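去Stallport看驱动和固件，听到的和没听到的

Stallport的开放日定在周三，我是看了他们网站上那句“官方驱动，一次装好”才报的名。这几年给亲戚朋友刷手机、装USB驱动，被各种下载站坑过不少回，听说有一家公司愿意把做驱动包和固件校验的地方打开给人看，总想去瞧一眼。去之前我对它没什么期待，回来以后稍微多了一点，也就一点。

公司在Cirkau，出了车站还要转一趟公交，下车后路牌很不清楚，我在两栋一模一样的楼之间来回走了两遍。签到在一楼，发一个纸袋，里面有挂绳、一本宣传册和一支写不出字的笔。宣传册上说他们的驱动库覆盖1292款机型，这个数字后来在讲解里又出现了三次。我问讲解员“覆盖”是什么意思，是每款都有单独的驱动，还是同一个芯片平台共用一个安装包？他说“两种情况都有”。比例呢？不方便透露。

懂一点的人都知道，安卓手机连电脑用的驱动，很大一部分就是那几家芯片平台的通用包，换个文件名、换个图标，就能变成“某某型号专用驱动”。1292款听着很多，拆开来看到底有几个不同的包，我很怀疑。

上午的重头戏是Nitelport，也就是他们自己的刷机和驱动安装工具。现场演示用的是一台全新的笔记本，系统干净得像刚出厂，插上手机，几秒钟就识别，进度条走完，掌声。可是哪个来找我帮忙的人用的是这种电脑？他们的电脑里装着三个版本的旧驱动，两个手机助手，还有一个不知道什么时候弹出来的安全软件。我请他们换一台旧电脑试试，工作人员说演示时间有限，可以在后面的体验区自己试。

体验区我去了。那里有四台电脑，其中一台系统版本比较老，我就挑了那台。第一次识别失败，提示“驱动签名无效”，按提示重启，关掉签名校验，第二次认出来了。能用是能用，但一个号称官方签名的工具，让用户自己去关签名校验，我觉得说不过去。旁边的工作人员解释，这是老系统缺少更新补丁造成的。解释得通，那为什么提示里不写“请先安装补丁”？他记在了本子上，我看不出会不会有下文。

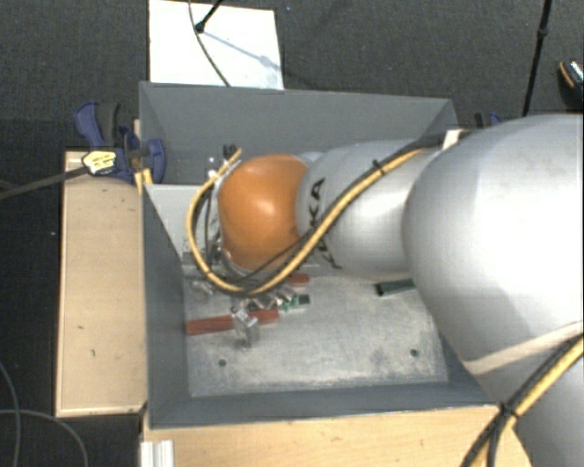

机械臂与金属箱

午饭是盒饭，味道还行，汤是凉的。下午讲Camacho，一项固件长期支持计划，口号是“老机型也不掉队”。按幻灯片上的说法，纳入计划的机型从停产算起还能拿到27个月的安全更新。听上去很好，可是名单只有12款，而且大多数是近两年的型号。我手上那台用了好些年的备用机不在里面，和它同一代的我一款也没找到。拿1292和12放在一起看，宣传册为什么只印前一个，也就不难理解了。

提问环节有人问得很实在：更新包能不能离线下载，校验值公布在哪里。回答是离线包可以下载，要先注册账号；校验值“正在考虑公开”。这件事我比较在意。固件这种东西，下载下来不核对就往手机里写，出了问题就是一块砖。一个每天喊安全的公司，校验值还停留在考虑阶段，我没法给它加分。

还有一项叫“千次连接测试”，说每个驱动包发布前都要反复插拔连接1000次。我问失败率多少算合格，用什么数据线，接的是机箱前面的接口还是后面的接口。数据线那一项他们答得很清楚，用原装线。失败率没有答。接口也没有答。经常刷机的人看到这里应该会笑，因为大家翻车多半翻在杂牌线和前置接口上。

公平一点，也说几句好的。安装包里没有捆绑软件，我在体验区那台机器上装完以后特意翻了一遍程序列表，没有多出浏览器，也没有多出什么清理大师。卸载也干净，重启后设备管理器里没有留下残余项。光这一条，就比我以前用过的大多数下载站强。旧版本驱动保留着，可以按版本号往回找，这个功能我以后会用到。

至于值不值得跑一趟，住在Cirkau附近的可以去，参加不要钱，体验区能自己动手。外地的就算了，讲解内容跟网站上差别不大，真正想知道的那几件事现场也问不出来。要去的话，自己带一台旧手机和一根最普通的数据线，别用他们桌上的。

回来的公交等了很久，我在车上把纸袋里的东西又翻了一遍，宣传册最后一页有个二维码，扫出来是Nitelport的下载页，版本号比体验区装的那个还低一版。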